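Cluner cell, two-arm bench: fortnightly inspection
Inspected by Oliwia Stępień, Nov 6, 2019. Unit stopped for items 1 to 6, reduced speed for the rest.
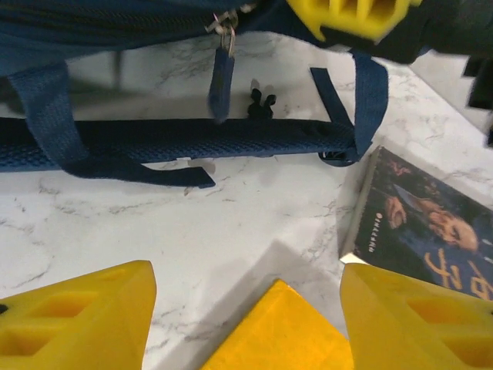
Konrad Wasilewska asks that strap and webbing work be added to the snag check, as the August sheet covered rigid parts only. Added as item 8.

1. Emergency stop, bench side and door side. Pass. Both latch and need a manual reset.

2. Mains lead and strain relief. Pass.

3. Base bolts, both arms. Pass. Paint marks aligned.

4. Yellow gripper fingers, faces and recesses. Pass with comment. Light scuffing on the left arm, inner face. No cracks. Dust wiped out of the recesses.

5. Finger screws. Left arm: one found loose, retightened and marked. Right arm: pass.

6. Wrist camera bracket. Pass. Lens cleaned with a dry cloth — no spray on this one, see the Dranavia service note in the folder.

7. Grip force at setting 55. Pass, both arms. Readings steady over 9 closures each.

8. Snag check, soft goods. Comment. Loose webbing tails and buckles can catch between the fingers when they close. Lay tails flat before a run and keep them away from the wrist joint. If a strap is caught, stop the arm and open the fingers by hand. Do not jog backwards.

9. Clearance between arms. Fail. Minimum distance is set to 200 mm in the cell file but the right arm came closer on the crossing move. Limit re-entered and saved. Repeat the test before unattended running.

10. Worktop. Pass. Marble clean, no chips near the reach limit. Wipe with a damp cloth only.

11. Cable slack at full reach. Pass on the left. On the right the sleeve rubs at the elbow — refit the clip, part on order from Jakubowski.

Open items: 9 and 11. Arif Wattimena to repeat item 9. Attended running only until it is signed off.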